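Marlies Kälin
9 February 2022

A thread about taking apart an old desktop, which I have now been doing for long enough to have opinions.

1/
The machine is a Dell. It came out of an office that had 12 of them, and the other 11 went to people who answered their email faster than I did. I got the one with a sticky power button and a spreadsheet habit.

2/
The plan was to keep it going. My brother-in-law Lorenz Wyss said the plan should be to buy a new one. Lorenz has bought three printers since I met him, so I don't take purchasing advice from Lorenz.

3/
Rule one of opening a desktop: have somewhere to put things. My first attempt, years ago, used a cereal bowl. Memory, screws, a raisin. The machine went back together fine and the raisin stayed at large.

4/
These days there's a proper board for it. Gray, stands upright next to the case, a spot for the chip and a slot for the memory stick. I resisted it for a while on the grounds that it looked like something a person with a labeled spice rack would own.

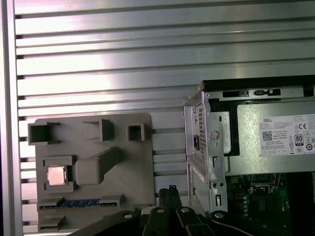 5/
Anyway, I've come around. You stop patting the table like you've lost your glasses. The memory stick has a place, you look at the place, and life goes on.

6/
It also settles the argument about where to set down a processor. Vinzenz Schwaiger taught me most of what I know about computers and he used to put them in an egg carton. This worked very well until the household wanted eggs.

7/
A note on memory sticks. You push the clips outward and the stick pops up with a small click that sounds expensive. It's supposed to do that. I knew it was supposed to do that and I still said "sorry" out loud to a circuit board.

8/
Putting one back is worse. The amount of force required is exactly one notch past the amount where you're sure you've broken it. The notch in the gold edge has to line up with the bump in the slot, and it will not line up on the first try. I've done it 90 times and I still start with it backward.

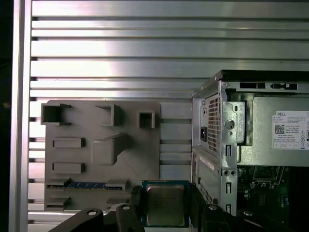 The blue stick in its slot, clips at both ends. Side panel off the Dell, dignity also off.

9/
Can we talk about side panels? A side panel comes off in one smooth motion, like a magician's tablecloth. It goes back on in 8 smaller motions, several of them with the knee.

10/
And the noise! Sheet metal has one volume. Sihan Cheng, who lives below me, has started texting a single question mark whenever I do this after dinner. I reply with a single wrench emoji. We're very close.

11/
On to the power supply, the heavy shiny brick that everyone is afraid of. Good. Stay a bit afraid. Unplug the cord from the wall, leave the brick closed, and whatever is inside it can remain a matter between it and its maker.

12/
What I do enjoy is the label. Tiny logos, tiny circles, an "80" badge. It has more certifications than I do. I once went to a two-day course and all I got was a lanyard.
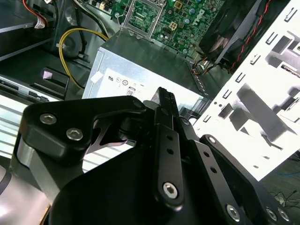
13/
Back to the processor, though, the part where I go quiet and stop being funny. There's a thin metal lever and a frame. You lift the lever, you lift the frame, and then for as long as the socket is open you are not allowed to sneeze, gesture, or own a cat.

14/
You also have to deal with the old thermal paste, which has the texture of toothpaste from a museum. The can of cleaner I use is called Clandska and claims 1,000 uses. I've had 12 out of it and it already sounds hollow.

15/
Elfriede Danzer wrote to ask if she can skip replacing the paste and just put everything back. Elfriede, you can. You can also reheat fish at work. These are choices.

16/
Small things to keep straight on the board itself, for those of you following along at home with your own retired office Dell:

17/
Cables. Whatever route the fan cable took before you arrived, take a picture of it on your phone. You will be certain you'll remember. I was certain in November and spent an evening listening to a wire tick against a fan like a playing card in bicycle spokes.
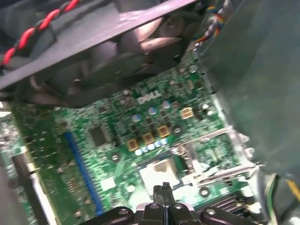 18/
Capacitors. The little round cans standing up from the board. Flat tops are what you want. If one is domed, like a muffin, close the case and go have an actual muffin while you think about your budget.

19/
Dust. Short bursts of air, outdoors if you can, and hold the fan still with a finger. Letting it spin up is tremendous fun and bad for the fan.

20/
Screws. Case screws and drive screws look identical until you've forced one. Mine live in a Kollico tin that used to hold mints. Guests keep opening it.

21/
Lorenz has just asked if it's running yet. I've told him to go check on his printers. More tomorrow, once I've found my good screwdriver.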